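Hirnuvel (webcomic)

Hirnuvel is an English-language webcomic about a pair of sisters who share a small apartment above a dry cleaner in the made-up harbor town of Pekby. It is drawn in black line with flat color and ran as a four-panel strip before moving to full pages. The comic was first posted on the hosting site Bayram and was later collected in print by Killell, a small press. Its creator has never published under a personal name and is credited in both books simply as "the Hirnuvel artist."

The title is the name of the apartment building. It appears on the mailboxes in the first strip and is rarely spoken by the characters, who call the place "upstairs."

Premise

The older sister works early mornings at a fish auction. The younger one works nights at a hotel switchboard. Their shifts overlap so badly that for most of the comic's run they see each other only for a short stretch after supper, and they share one bedroom in turns. Nearly all of the early humor comes from this arrangement: notes left on the pillow, arguments over whose crumbs are in the bed, and long disputes carried on through the grocery list.

Neither sister is named. In the strips they address each other as "you" or "hey," and readers generally refer to them as Early and Late. Supporting characters include the landlord, a hotel guest heard only over the phone, and a one-eyed gull that lives on the fire escape. The gull has no dialogue, though it is given thought balloons with nothing in them.

Publication history

The comic began in June as a strip posted every Tuesday and soon moved to a schedule of three strips a week. The first 30 strips were drawn on paper and scanned. They were later redrawn digitally for the books, and the scans were moved to a separate archive page on Bayram, where they can still be read. Changes in the redrawn versions are mostly small. The layout of the kitchen was made consistent, the gull lost its left eye in place of its right, and one strip about a broken elevator was dropped when the building was settled as having only stairs.

The four-panel format lasted until strip 500, a double-length installment in which the sisters both get the same day off and do not know what to do with it. After a break over the winter, Hirnuvel came back as a full-page comic with one new page a week. The change was announced in a short note under the strip. It gave the reason as a wish to draw the town, which had until then been seen mostly through windows.

The page format slowed the comic down considerably. Storylines that would have taken a week or so now ran for months, and the longest, known as "The Switchboard," ran for 30 pages without a scene outside the hotel. Updates became irregular toward the end of that story and the comic went on hiatus twice. It then resumed with shorter chapters, each with its own title page.

Setting and art

Early strips take place almost entirely in the bedroom and kitchen, with the backgrounds reduced to a few shapes.

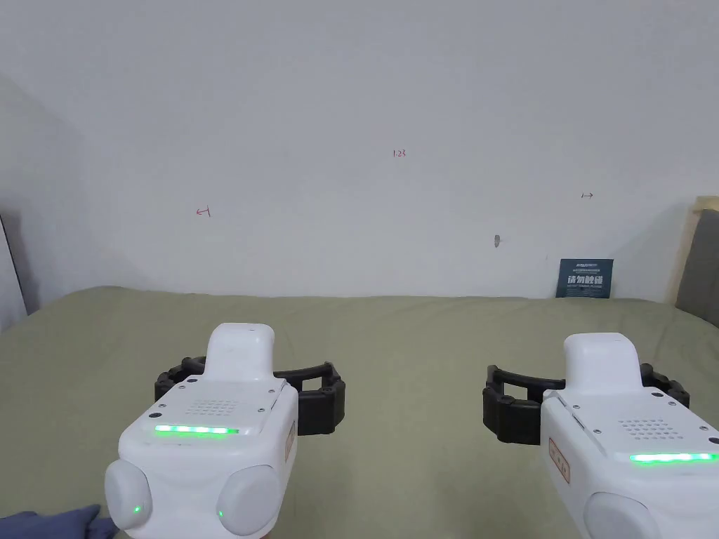
Color in the strip years followed a fixed scheme in which each room had one main color and everything else in the panel was left white or black. The kitchen was yellow, the stairwell was a dull red, and the hotel, when it appeared, was dark blue. The bedroom was assigned a muted green carried entirely by the bedding, so that a typical panel resembles a wide bed under a sage-green sheet with a plain white wall behind it and little else. Whichever sister was asleep was drawn as a lump in the green area with hair showing at one end. The scheme was relaxed in the page format, but the bedding stayed the same color throughout.

Pekby itself was developed gradually. A map printed on the inside cover of the first book shows the harbor, the auction hall, the hotel on the hill, and a tram line that ends in a field. The map does not fully agree with the comic. In the strips, the hotel can be seen from the fire escape, while on the map the auction hall stands directly in the way. A corrected map was promised for the second book, which has a recipe for fish soup in its place.

Lettering is done by hand. Early's speech is in capitals and Late's is in lower case, and the notes they leave each other use the same rule. Several storylines depend on it, including one in which the landlord forges a note and uses the wrong letters.

Notes and wall marks

From the middle of the strip period onward, the sisters also write on the bedroom wall. The practice starts when they run out of paper and continues as a running element, with marks appearing in one strip and staying in the background of later ones. Most are practical, such as a phone number or the time of a tram. Others are never explained. The artist kept the marks consistent from strip to strip for a long time, then painted over them in a single wordless page in which Late repaints the room and leaves one small square untouched.
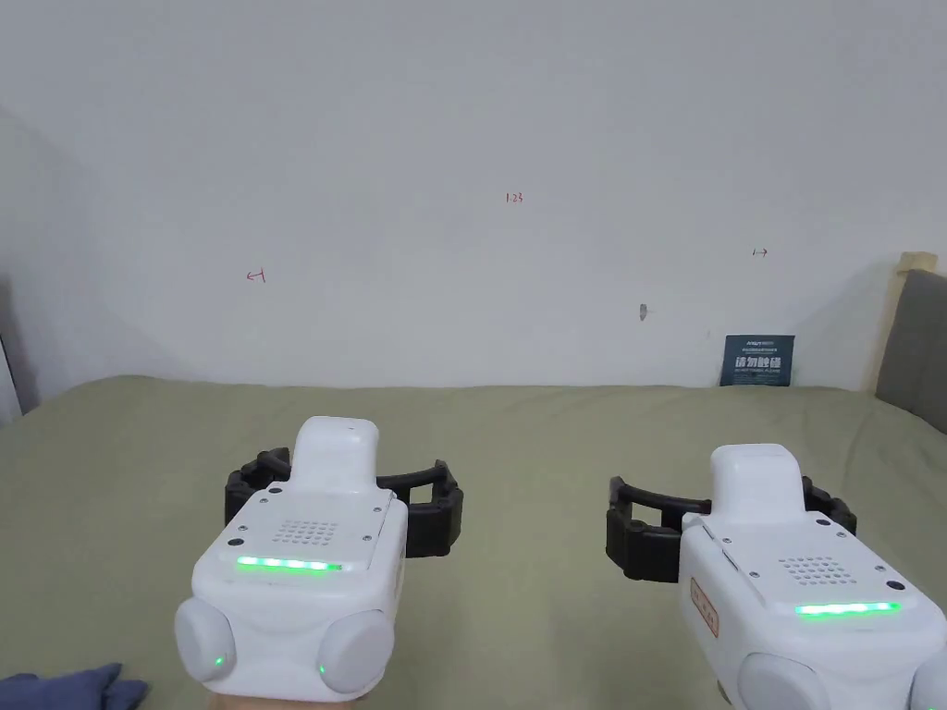
A reader commenting under that page on Bayram argued that the repainting was the real ending of the comic and that everything after it should be treated as a sequel. The comment drew a long string of replies, and the question of where Hirnuvel "ends" has been a regular topic on the site's message board since then. Readers who take the opposite view usually point to the untouched square, which returns in the last chapter of "The Switchboard" and is important to its plot. The artist did not join the discussion but changed the chapter listing so that the repainting page stands alone between two chapters and belongs to neither.

Print collections

Killell has published 2 collections. The first contains the redrawn early strips and continues up to the landlord's forged note. The second covers the remaining strips and stops with the double-length installment. Both are landscape-format paperbacks with two strips to a page and short comments by the artist at the bottom. The comments deal mainly with drawing problems, including a lengthy one on how to draw a telephone cord.

The full-page chapters have not been collected. Killell stated in its newsletter that the difference in page shape made a matching third volume difficult, and that a larger book was being considered. The pages remain free to read online.

Reception

Hirnuvel built its readership mainly through links from other comics hosted on Bayram. Reviews of the strip period tended to praise its pacing and its use of empty rooms. The switch to full pages was received less evenly. Some reviewers felt that the comic lost its main joke once the sisters began spending time together, while others regarded the town scenes as its strongest work. The slow pace of "The Switchboard" was a common complaint while it was running, though it is mentioned less often by readers who came to the story after it was complete.

The blank thought balloons of the gull were widely copied on the message board, where members filled them in with their own text. A selection was posted as a guest week during the first hiatus.

See also

Slice-of-life comics
Four-panel comics
List of comics hosted on Bayram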